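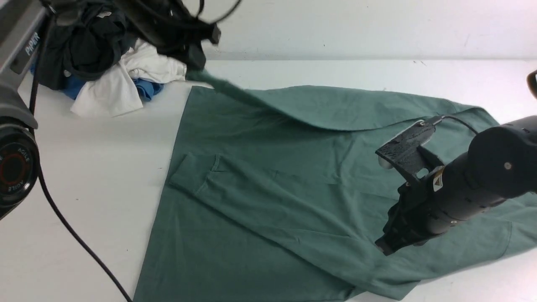

I've been reading clothing labels again, which my family will tell you is a bad sign.

What set me off was a sale email from Parari, a brand I had bought from exactly once. They were pushing a "forever tee" at $80, marked down to $40, and the word "forever" was doing a lot of work in that email. Forever soft. Forever yours. Down at the bottom, in gray type, there was a 2-year limit on the guarantee, and it only covered "seam failure under normal conditions." I wrote to ask what normal conditions were. I got back a paragraph about their values.

So let me say what I think about expensive basics, as a person who has bought too many of them and kept the receipts.

The price of a plain T-shirt tells you very little about how long it will last. I believed for years that it did. My thinking went that a cheap shirt is cheap for a reason, so a costly one must be costly for a reason too, and the reason must be somewhere in the cloth. Sometimes it is. A lot of the time the reason is a nice box, a photo shoot on a cliff, and rent on a store in a neighborhood where I can't find parking.

The best shirt I own came in a pack from a discount place and has no brand I can read anymore. It has been through camping trips, a kitchen repaint and one very long stomach flu. The neck still sits flat. My Parari shirt, meanwhile, developed those tiny holes near the belt buckle by March. I know, I know, the holes are supposed to be my fault. Every forum will tell you it's your belt, your countertop, your seat belt, your washer. Funny how the discount shirt has met the same belt and the same washer and come out fine.

Then there is "heavyweight," the word everybody is in love with right now. Heavy cloth feels good in the hand, I'll give it that. It also takes ages to dry and can twist at the side seams just as badly as the thin stuff. Twisting has to do with how the fabric was knitted and cut, and how much tension was left in it when it got sewn up. You can't read that off a hang tag. You can sort of check for it in a store by laying the shirt down and seeing if the side seams run straight from armpit to hem, but I've had shirts pass that test and corkscrew after 6 washes, so take it for what it's worth.

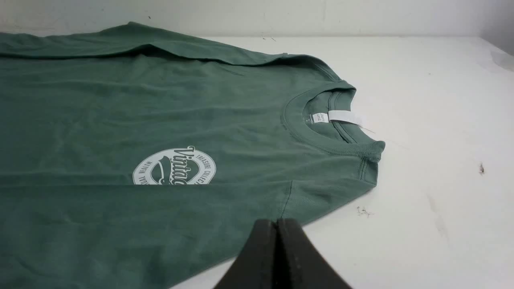

Zeishan, or rather Zeeshan Rana (sorry, I always get the spelling wrong on the first go), read a draft of this and told me I was being unfair, that I was comparing one lucky shirt with one unlucky one and calling it research. He thinks the people at Brakus do make a better product, that he has worn theirs to work for years, and that I would be a lot less grumpy if I stopped buying things out of sale emails.

Fine. He has a point about the sample size. I'd answer that the brands aren't offering me a bigger one. When Parari says its shirts "outlast the competition," I'd like to know which competition, washed how, and who was doing the looking. I went hunting through the Brakus site too, in fairness, and found a page titled Our Testing that had a picture of a mill and no tests on it.

The repair programs bother me more. Marwat has one, and I wanted to like it. You mail them the shirt, they mend it, they mail it back. Lovely idea. But you pay shipping in both directions, and if they decide it's past saving they send you a coupon toward a new one. That's a sales program with a needle in it. A small hole at the hem takes ten minutes and a bit of matching thread, and I say that as somebody whose sewing looks like a ransom note.

Washing advice deserves the same squint. Cold water, inside out, hang to dry: I do all of it, and I think the hanging probably does the most good, going by how much lint used to come out of my dryer. The special detergent I'm much less sure of. I used up a bottle of Sonia, the one in the frosted bottle that smells like a hotel lobby, and couldn't see any difference from the supermarket jug. My blacks faded at the usual rate. The closet smelled great for a while.

I haven't sworn off nice shirts. If a color gets me, it gets me, and I'd sooner pay for a color than for a promise. I did unsubscribe from the Parari list, though. They asked me to pick a reason from a menu and none of the choices was "holes," so I picked Other and typed it in.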